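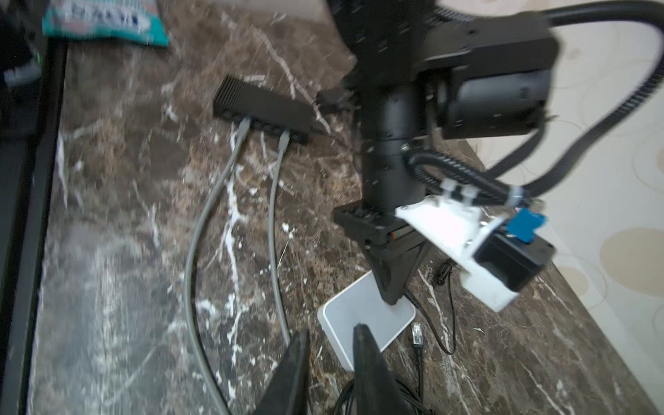

搬进这套房子的第六年，我才总算下决心把家里的网线理一理。说起来也不是什么大事，就是每次打扫到电视柜后面，看见那一团纠缠在一起的线，心里就要堵一下，然后把柜子推回去，当作没看见。这样推来推去，推了好几年。十一月里有几天一直下雨，哪儿也去不了，我泡了一壶茶，把家里所有跟上网沾边的东西都搬了出来，那个黑色的交换机就搁在带白纹的棕色大理石花纹台面上，擦一擦，看一看，心想：好吧，就从你开始。

先交代一下背景。我家的网，是装修的时候草草定下来的。那时候满脑子都是瓷砖和柜门，电工师傅问我网线怎么走，我说你看着办吧，师傅就真的看着办了。弱电箱塞在进门的鞋柜里头，每个房间倒是都留了一个口，可是哪根线通哪个房间，没有标。入住那天运营商的人来装宽带，一根一根试，试出来客厅那根是通的，别的他就不管了，我也没好意思再问。于是客厅有网，书房靠无线，卧室靠运气。

头两年也能过。那时候家里上网的东西少，手机、电脑、一台电视，再没有了。后来慢慢多起来，打印机要连网，门铃要连网，连我婆婆送的那只电饭煲，Arkero牌的，居然也要连网（连上以后它会往手机里发消息，告诉你饭好了，可是饭好了它自己也会叫，叫得整栋楼都听得见）。东西一多，毛病就来了。晚上八九点钟，书房里开视频会，说着说着我就定在那里，嘴巴半张着，等我能动了，大家已经讨论到下一个议题了。

我先生的办法是重启。路由器拔了插，插了拔，他管这个叫“让它喘口气”。我的办法是买东西。那几年我陆陆续续买过一个信号放大器，一对据说能走电线传网络的小盒子，还有一个长得像蜘蛛的路由器，天线多得我擦灰都嫌麻烦。每一样买回来都好用几天，过后又慢慢变回老样子。现在回头想，恐怕是刚买回来的那几天我心情好，不怎么计较。

所以这一回我给自己定了个规矩，先把现有的弄明白，弄明白之前什么都不许买。

第一件事是认线。弱电箱里一共几根灰线，长得一模一样，挤在一个比鞋盒还小的铁盒子里。我借了一个寻线的小工具，一头插在房间的口上，另一头拿着像支胖笔的东西在箱子里挨个凑，凑对了它就嘀嘀响。听上去很简单吧？我蹲在鞋柜前面凑了一个下午，腿麻了好几回，中间还让快递员看见我半个身子探在鞋柜里，他把包裹放下，很有礼貌地走了。不过那个嘀嘀声是真好听，每响一次我就撕一小条胶布，写上“书房”“北卧”“餐厅”，贴在线上。写到“餐厅”的时候我自己都愣了一下，餐厅居然有网口！我在这张饭桌上吃了这么多年饭，从来没见过。后来在餐边柜后面找到了，面板上的塑料膜都还没撕。

第二件事是水晶头。卧室那根线找是找着了，就是不通，我拆开面板一看，里面的线压根没接，几根彩色的芯子缠成一个小辫子，藏在墙里睡了这些年。我这个人手不算巧，缝扣子都要缝两遍，可是那几天不知道哪来的劲头，对着教程一根一根捋，橙白、橙、绿白、蓝，嘴里念叨着像背菜谱。头一个没压紧，第二个顺序排错了，第三个灯亮了。我跑到客厅去喊人来看，先生看了看那盏绿灯，说，哦，亮了。我觉得他这个反应是不够的，又拉着他看了一遍。

做这些事的时候，我老是想起外婆家。外婆家在一个叫Lutness的小区——名字是开发商起的，洋气得很，里面住的全是老街坊，大家嫌拗口，一直管它叫“新楼那边”。那时候楼道里的电话线是明着走的，一束一束用小钉子钉在墙上，外公每年过年前要拿抹布从一楼擦到我们家门口，擦完还要退两步看看直不直。我小时候觉得这事无聊透顶，线嘛，能打电话就行了。如今我蹲在自家鞋柜前面，把几根灰线用尼龙搭扣绑成一股，绑完也退两步看了看，有一根鼓出来一点，我又拆了重绑。外公要是还在，大概会觉得我绑得太紧，他总说线要留一点余地，人家也要转身的。

说回正事。线都通了以后，剩下的就是怎么摆。我原先把什么都堆在电视柜后面，图的是看不见，可看不见的地方也最闷，夏天伸手一摸，烫得很。这次我把路由器挪到了书架顶上，交换机放进弱电箱旁边的小格子里，格子的门我让它一直开着一条缝。光是挪这个位置，书房的信号就好了不少，卧室靠窗那个角落也终于能看视频了。我那几年花掉的钱，还不如把它从柜子后面请出来。心疼是心疼的，不过也算了，蜘蛛路由器送给了楼下邻居，听说在她家表现不错。

网速我也测了，每天早中晚各测一次，记在冰箱贴着的那张纸上。家里办的套餐是200兆，理线之前书房晚上只有53，理完以后插着线测，基本就是跑满的。我把这个结果念给先生听，他说那以前我们每个月交的钱交到哪里去了。我说交给墙了，墙里那根小辫子收着呢。

花费也记一下吧，兴许有人想照着做。水晶头和压线钳是在巷口那家Krawczyk五金店买的，老板话不多，听说我要自己压线，默默多给了我一小袋水晶头，现在想来他是很有经验的人。尼龙搭扣买了一大卷，用到明年也用不完，我已经开始拿它绑葱了。网线本来想买好一点的，在货架前面纠结了半天六类还是超六类，后来想想我家就这么大，最长的一根从鞋柜到书房也就5米出头，普通六类足够了。寻线的那个工具是借的，还的时候带了一盒桂花糕。

有几个我自己踩过的坑，写在这里。胶布不要用普通的透明胶，过几天就翘边，字也糊了，要用布面的那种，或者干脆买标签纸。标签两头都要贴，我一开始只贴了箱子里那一头，结果换面板的时候又得再找一遍。拆面板之前拍张照，哪怕你觉得自己记得住，我也觉得我记得住。还有就是电源适配器，这些小东西的黑色插头几乎都一个模样，千万在上面写清楚是谁的。我有一个插头至今不知道是哪台机器的，试了一圈都对不上，扔又不敢扔，现在单独住在抽屉里。

抽屉也是这次顺手理的。理线这种事情有传染性，理完网线你就会看充电线不顺眼，理完充电线你就会打开那个放杂物的抽屉，然后整个晚上就没有了。我那个抽屉里翻出来一副旧耳机、两把不知道开哪里的钥匙，还有一本Rostura的挂历，好多年前的，每一页都是不同的灯塔，一笔都没写过。我坐在地板上把十二座灯塔从头到尾看了一遍，茶都凉了。撕下来四月的那张贴在了弱电箱的门里面，以后每次开箱子都能看见海。

现在家里的网很安静，安静到我们都快忘了它。开会不再定格了，我先生也很久没有让路由器喘气了，有时候我觉得他还有点失落。前两天下班回来，我又打开鞋柜看了一眼那几根线，直直的，标签朝外，绿灯一闪一闪。其实没什么好看的，但我还是站着看了一会儿，鞋都没换。

下一个想理的是阳台，那里有一堆花盆和一个坏掉的晾衣架。等天气好一点再说吧，这几天又开始下雨了。电饭煲刚刚给我发消息，说饭好了。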